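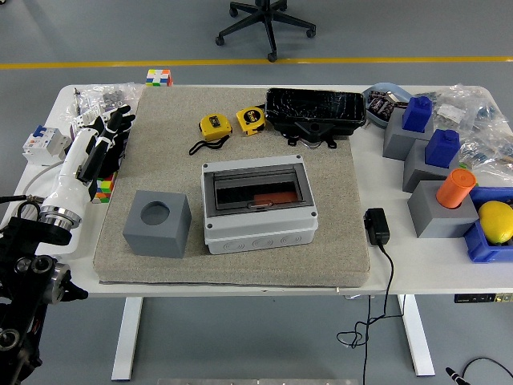
What goes on the new work table, and what has to be put away at the end of the day? The fabric pad stays on the table and the tape measures stay on the pad; small parts go back to the shelf in their bags.

Workshop Notes | Minutes
2 min read

Bukness Shared Workshop, regular meeting, July 7, 2026
Called to order in the back room. Minutes of the May meeting approved with one spelling fixed.

1. Tables
The white tables from Zulletti have been in use since May. Members like the rounded corners. One member asked for a second thick pad, same speckled fabric if it can be had. Athumani quoted 48 dollars per pad, delivery included. Agreed to order one now and look at more in the fall.

2. Small parts
Loose parts keep getting mixed up. Agreed that plastic bags get a label before they go on a table – masking tape and marker will do. Circuit breakers are to be kept in the drawer marked 13 and not with the general hardware. Unlabeled bags left overnight go in the sorting box.

3. Tape measures
Two per table, no more. Request for a metric set was tabled.

4. Puzzle cubes
Discussion of whether the cubes belong on the work tables. Some members use them on breaks. Motion to move them to the shelf by the door failed. They may stay at the far edge.

5. Floor
Chairs are to be pushed back past the yellow line when not in use. The line will be repainted after Plurkach finishes the doorway. Paint money comes out of the repair fund, which stands at more than 900 dollars.

Open items: second pad, drawer labels, date for the doorway work.

Adjourned at 5 p.m.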